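January 2026

Got in a little after eight. Parveen Cassim was already at the leader arms with the heater on under the bench. She had done a short warm-up set and thrown it out, which is what we agreed to do after last week, when the first recordings of each morning came out stiff and slow.

The job is still the microphones. Five toy ones, five stands, each microphone to go into a clip. One arm steadies the stand and the other brings the microphone in. Festetti want 600 good demonstrations before they will train on it again, and they want two-handed ones, no shortcuts where one arm does everything and the other sits parked. We had 56 from the last two sessions that passed review. I had hoped for more, but a lot of those were mine and I was rushing.

I drove for the first half of the morning. The trouble is always the clip. If the handle comes in square it pushes the stand away, and then the left arm has to chase it. Parveen's way is to lean the microphone over and feed the narrow end in first, with the left gripper down close to the clip the whole time. It looks awkward on the leader arms because your elbows end up high, but it works for her and by ten it was mostly working for me. I dropped two and knocked one stand flat. I kept the recording where I picked the stand back up, since Selvanayagam asked for some recoveries. The dropped ones I deleted.

We swapped after coffee. Parveen is smoother than I am and takes longer breaks between attempts. I sat at the screen and did the labels. Good, usable, bad. I am trying to be stricter about "usable."

The right wrist cable got in the way again when she reached low for a microphone lying on the table. I put another tie on it and we carried on. It needs a longer cable and a proper clamp. I wrote to Pindeck about the clamp and have not heard back.

Lunch was soup from the place on the corner. It was too salty. Cold walk back, and ice on the steps.

In the afternoon the policy trained on the old set got its turn for a few runs. It goes to the right microphone and closes on the head well enough. Then it hangs over the stand and shivers, the way I used to when I was unsure where the clip was. Parveen saw it before I did. She said it had learned my pause — I went back through my old recordings and she is right, there is a stop in nearly every one just before the handle goes in. So those will have to come out, or be trimmed. I don't know yet which. Ollow's trimming tool only cuts from the ends.

New rule from today: if you have to stop and think over the clip, back off, and start that attempt again.

Left at six. Shoulders sore. Tomorrow Parveen drives first and I will move the starting positions around more between attempts. 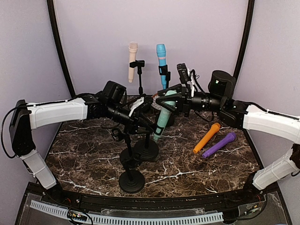

Both arms on the teal microphone, two stands still empty in front.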